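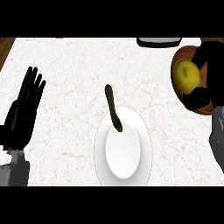 Simulated kitchen task: right hand on the yellow fruit in the wooden bowl, left hand open, pickle and plate between them.

Skavano Bench Sim – data card

Summary

Skavano is a set of simulated two-arm tabletop episodes made for a home-built robot bench. The physical bench is being put together in the shared workshop on Callham Street. The simulated data came first so that the control code could be tested before any motors were bought. Release notes are at the end.

Contents

The set holds 2,000 episodes in 24 task variants. Each episode is one folder:

episode.json – task name, object list, random seed, outcome flag
states.csv – joint positions and commanded positions, one row per step
head.mp4 – rendered view from the head camera
contacts.csv – contact pairs reported by the physics engine

Files are rendered at 20 frames per second. State rows are logged at the same rate, so row n matches frame n. Frame 0 is the first frame after the objects have settled.

Tasks

All variants are kitchen counter work: moving food between a bowl and a plate, passing an object from one hand to the other, and setting an object down beside a marker. Object positions are drawn at random within a fixed zone. Counter material and lighting are drawn from a short list.

The video keeps its black bands at top and bottom. Crop them before training if your loader resizes to square. The bands are the same height in every episode.

How it was made

Sherif Sqalli built the scenes and wrote the task scripts. Hanneke Leemans recorded the episodes by teleoperation, using a pair of tracked gloves and the Futis retargeting script. In-ho Tak checked the outcome flags by hand on 600 episodes and corrected the success test for the plate tasks, which had been passing objects that were only touching the rim.

No episode was removed for being slow or clumsy. Failed episodes are kept and marked outcome: 0. Filter on that field if you want successes only.

Known problems

– Finger friction is set too high. Round fruit stays in the grip at angles where the real hand would most likely drop it.
– Long, thin objects sometimes jitter when they rest half on the plate. The contact log shows this as a rapid on/off pattern.
– Wrist torque is not recorded. The column exists in states.csv but is filled with zeros.
– Forearm colour and finish do not match the printed parts on the bench and should not be used for visual calibration.
– Left-handed grasps are under-represented. Hanneke is right-handed and the early task scripts did not force a side.

Use on the real bench

Joint order follows the Paredes controller board, left arm first. Units are radians. Check the sign of both elbow joints before sending anything to hardware – the simulator and the board disagree on direction, and the conversion is in tools/flip_elbow.py. Run at quarter speed with the bench clear and the stop button within reach.

Licence and contact

Free for personal and teaching use. Credit the Skavano bench build. Send corrections to Yoon-hee Son through the workshop mailing list, with the episode number and the frame range.

Release notes

May 4, 2023 – second release. Outcome flags corrected, contact logs added, folder names changed to lower case.
January – first release, states and video only.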